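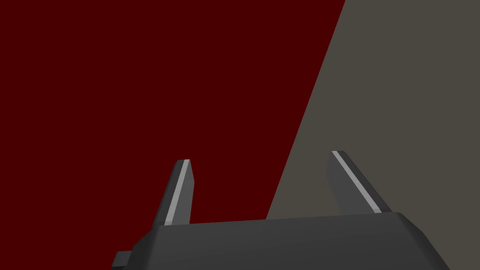
Maroon against warm gray, flat shading.

Climgate Interior Wall Coating
Item 3456 – Deep Red
Maker: Plelent

Climgate is a water-based matte coating for interior walls, ceilings and built-in panels. It dries to a flat film with low sheen and is sold ready to use. Deep Red is mixed at the plant and does not need tinting at the counter. Do not add colorant to it. The base is already near its pigment limit, and extra colorant will slow the cure and leave a film that rubs off on cloth.

Surfaces
Drywall, cured plaster, primed wood, primed metal, and old paint in sound condition. Not for floors, countertops, shower walls or any surface that stays damp. For trim and doors use Climgate Satin, which has a harder film and takes more handling.

Preparation
Wash off grease and dust and let the wall dry. Scrape loose paint and feather the edges. Fill holes, sand flush, and spot prime the filler. Glossy paint must be dulled with fine sandpaper before coating.

Prime the full wall with Seso Gray Primer before using Deep Red. White primer will work but usually costs an extra coat. Dark reds hide poorly over white, and roller marks show through the first coat. Gray primer evens this out. New plaster should cure fully before any primer goes on.

Application
Coats: 2 over gray primer
Tools: short-nap roller, synthetic brush, airless sprayer
Thinning: none for brush or roller; clean water only for spray
Cleanup: soap and warm water

Stir from the bottom of the can. Do not shake. Where a job takes more than one can, pour them together in a larger bucket and mix before starting. Cut in one wall at a time and roll it while the cut line is still wet. Finish each section with light strokes in one direction, ceiling to floor. Do not go back into paint that has begun to set; a flat dark finish shows every lap.
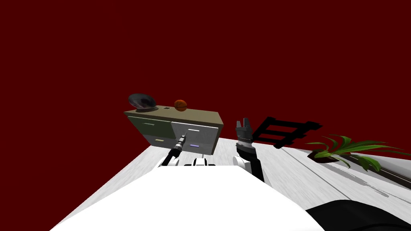

Khaki and gray drawer cabinet against dark red.

Color notes
Deep Red is a brownish red with low brightness. It reads darker on a full wall than on a chip, and darker again in rooms lit from one side. Paint a test board and move it between walls before ordering for the whole room. Neutral colors with some brown in them sit well beside it. Cool blue-grays tend to look cold next to it, and bright white trim gives a hard line that some buyers like and others do not.

Batches are controlled for color, but small shifts between batches are normal. The batch code is stamped on the lid. Order enough of one batch to finish the room, and keep a little back for repairs.

Touch-up and care
Wait for full cure before washing. Use a soft sponge and mild soap, and do not scrub. Rubbing will polish a matte film and leave a shiny patch. 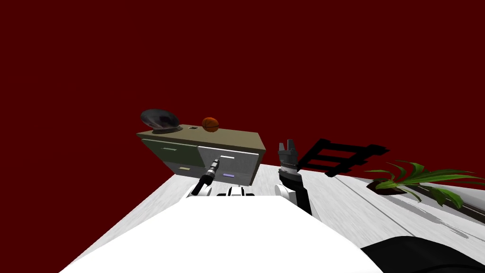 Touch-ups blend best when made with the same tool as the first job. A brushed repair on a rolled wall will show at an angle. For damage larger than a hand, recoat from corner to corner.

Pack sizes
Sample jar: 200 ml
Wall can: 2000 ml
The sample jar is for color testing only and has no batch match with the wall can.

Storage
Keep sealed and upright, away from frost. Paint that has frozen should be thrown out even if it stirs smooth. Store out of reach of children.

Related items
Seso Gray Primer
Climgate Satin, Deep Red
Yip Short-Nap Roller Cover
Yip Angled Brush

Sheet revised November 16, 2018. Replaces the April sheet – change to primer advice only.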